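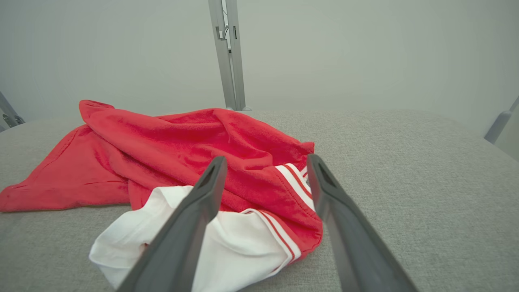 The red top and the gripper, on reasonable terms with each other. Fingers open.

Jul 14, 2020

I promised an update on the laundry arm once it had folded something. It has not folded anything. It has, however, developed a fault interesting enough that I've lost most of a month to it, so you can have that instead.

For those who came in after March: the arm is a second-hand Bokeren, the gripper is a Jandberg two-finger unit that I paid too much for, and the software holding them together is mine, which should have been a warning to everyone involved. The job is to pick up a piece of clothing from a heap, find an edge, and lay it flat. Children can do this. Children mostly won't, but they can.

The fault goes like so. The arm comes down over the heap, the fingers close, the arm lifts, and it carries on as if it's holding a garment. Sometimes it is. Other times the garment is still lying where it was and the arm is off to the side, solemnly spreading out a bit of air. It then reports success. I have log files full of success.

I blamed the fingers first. They're smooth and the red top is fuzzy, so slipping seemed a fair guess. I stuck some grippy tape on the tips and got exactly the same behaviour, plus tape on the top. Peeled that off again.

Then I blamed the stripes. The trim is two thin red lines on white, and I'd convinced myself the wrist camera was treating it as an edge when it was really in the middle of everything. I rewrote the edge finder over two evenings. The new one is slower and I can't say it's any better. It's staying in, though, as I'm not rewriting it again.

What I should have done was read the numbers. The gripper tells you how far apart the fingers are when they stop moving. If they stop early, there's something between them. If they close right up, there isn't. Simple enough, except that one layer of thin cloth squashes down to practically nothing, so I'd set the threshold very low to catch it. Low enough, as I found when I finally plotted the thing, that an empty gripper passed too. Out of 400 logged grabs, 56 were marked as good with the fingers fully shut on each other. The colour of my face at that point was a decent match for the garment.

That would have been merely embarrassing if it weren't for the second half. When a grab fails properly, the arm is supposed to back off and try again from higher up. Since these never counted as failures, it didn't back off. It did the spreading motion at full speed, at table height, with closed fingers. On one of those runs it dug the tips into the padding and kept pushing. The controller did trip on force, eventually, and the whole thing stopped with a clunk and a noise from the elbow that I'd rather not hear again. I'd been reaching in to straighten a sleeve not long before. I have all my fingers and would like to go on having them.

So, changes. The grab check now looks at motor current as well as finger gap, and if the two disagree it counts as a miss. The spreading move runs at half the speed it used to. The force limit has come down a long way from the default, which I'd left alone on the theory that whoever wrote the manual knew my living arrangements. And the stop button has moved from the shelf behind me, where it looked very professional, to where my left hand sits.

I've also ordered a little light curtain from Mfaume. Delivery was quoted as up to 7 weeks, so for now the rule is that I don't reach in while the drives are on. I've broken it once already and gave myself a stern talking-to.

Next job is rerunning the old logs through the new check to see what else I've been calling a success. The elbow still ticks a bit on the way up.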